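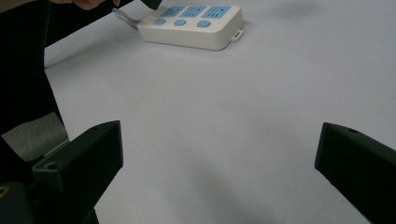
*Power strip with light blue outlet panels on a white tabletop.*

## Frequently Asked Questions: Rosstead Civic Speech Forum

**What is the Forum's position on published lists of extremist groups?**
The Forum neither issues nor endorses such lists. It reviews how the lists are compiled and asks that each publisher state its criteria in full.

**Who may request a review?**
Any organization or resident of Rosstead whose name appears on a published list. Requests from third parties are not accepted.

**How long does a review take?**
Reviews are completed within 40 days of receipt. The listed party and the publisher each have 12 days to respond to the draft.

**Are findings binding?**
No. Findings are advisory and are posted in the Forum's public register under a case number. 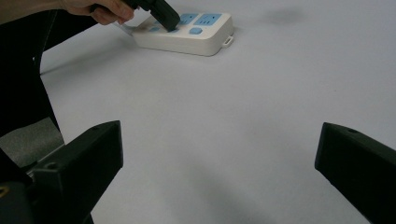 *A plug held at the power strip.*

**May I attend a hearing?**
Yes. Hearings are held in the Khoury Room, which seats 23 members of the public. Doors open at 6:30 p.m. Signs and banners must be left at the entrance.

**Does the Forum accept donations from advocacy groups?**
It does not accept funds from any group that publishes a list or has been named on one in the past two years.

**Where should correspondence be sent?**
Write to Alois Ortner, Registrar, P.O. Box 2414, Rosstead. Please include a copy of the listing in question. Requests sent by email must be followed by a signed original.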